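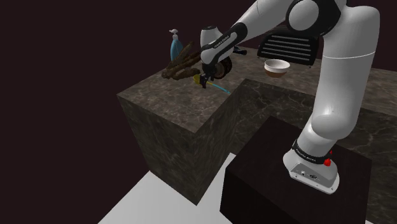

Re: [plondine-kitchens] Sealing the counter - and the bill

From: Evanthia Gkikas
To: plondine-kitchens list
Date: Sun 14 June

Quick one, typing between loads of laundry so excuse the mess.

Tươi Sầm wrote:
> Hi all. We're redoing the kitchen in our unit at Plondine and my
> husband wants dark marble. I keep reading that it stains if you
> look at it wrong. Does anybody on the list have real stone they
> cook on every day? How often do you seal? And did you use the
> Prutovgate yard or go with Rallis? Rallis quoted us 230 more
> but they include the sink cutout. Also our building says we need
> a form for the water shutoff, is that true or is the super making
> it up?
> Thanks, Tươi

OK in order.

Yes, we have real marble, dark, going on four years. We cook every night. It does not stain the way white does, or if it does I can't see it. What it does is etch. Different thing. Lemon, vinegar, tomato, wine - they eat the polish and leave a dull spot. Sealer won't help with that one bit. On dark stone the dull spots show when the light comes in low, so mornings mostly. By dinner you forget.

If the etching will make your husband crazy get honed, not polished. We got polished becuase I liked the shine in the showroom. Would go honed next time.

Sealing - once a year, every October, before the holiday cooking starts. Takes 57 minutes the way I do it and most of that is sitting on the couch waiting for it to soak in. Wipe clean, let it dry overnight, wipe the stuff on, wait, buff off. DON'T let it dry on top. I did that the first year and had a haze I was scrubbing at for a week. Test first with a few drops of water, if they bead up leave it alone till next year.

I use the Uven one in the metal can. The spray bottle is thinner I think, went through it way too fast.

Prutovgate vs Rallis. We used Prutovgate. Slab, cutting and delivery came to 1,757, then they hit us with 389 for the sink cutout and the edge. Which I had been told was in there. It was in the small print on page two so my own fault sort of, but still. So if Rallis is only 230 over and the cutout is included you're ahead, I'd take it. Get it in writing. Ask about the edge seperately, ask who carries it up the stairs.

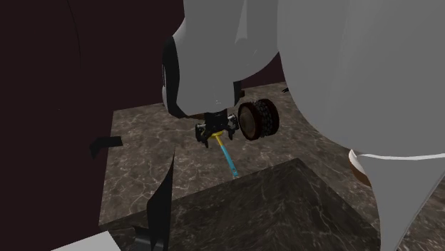 And go pick your own slab, in person. The sample square tells you nothing. Ours had a pale vein running clear across and they were going to put it right where the sink goes, would have lost the best part. I asked them to flip the layout and they did, no charge.

One more on the install - check your cabinets are level BEFORE they show up. Ours were off at the corner and the guys stood in my kitchen shimming for half the morning while the slab sat in the hall. Neighbors were not thrilled.

The form is real, sorry. Super isn't making it up. Office has it, one page, they want it a week ahead and they only shut the water off in the mornings. Fill some pots the night before.

Daily cleaning is dish soap and water, soft cloth. No vinegar sprays, no powder cleanser. Trivets for hot pans, cutting board for anything with lemon. My kids have learned, my brother has not.

Come by and look at ours if you want to see it with a few years on it. Evenings are best, text first. I still have half a can of the Uven too, you can have it for your first coat if the lid isn't glued shut by now.

Somebody else was asking about grout last week, I'll answer that when I find the email.

Evanthia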